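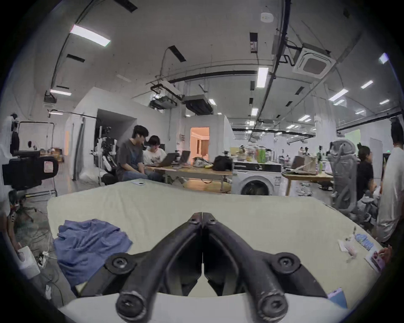
Tuesday, April 29, 2025

Subtitle timing on the Usetti trailer. Picked up where I left off with reel 2. The Tamil and Hindi dubs both run long in the courtroom speech, so the English lines were leaving the screen before the actor had finished. Moved the out points by hand on the worst ones and left the rest to the script.

Laine Adomaitis sent the new dialogue list for the whole film, 965 lines. The March list had 87 fewer, mostly crowd shouts and the song over the end titles. Lyrics are in now but the producer at Irgate hasn't said if he wants them on screen. Asked again.

Ran the first 100 lines through Plenance with the gap set to 5 frames. Reads fine on the monitor. On the projector the two-line titles sit too low and touch the lead's name card in the opening. Raised them for that shot only.

Still wrong:
- the uncle is "Ravi" in the list and "Ravindran" in the old titles. Using the list until Laine says otherwise
- line breaks in the phone call -- they split the joke
- italics drop out on export

Eglītis wants the trailer file before the star's interview goes out, and the interview date has slipped again. No new date given. Keeping the old export in the folder next to the new one until they sign off.

Next: reel 3, then check the song against the final mix.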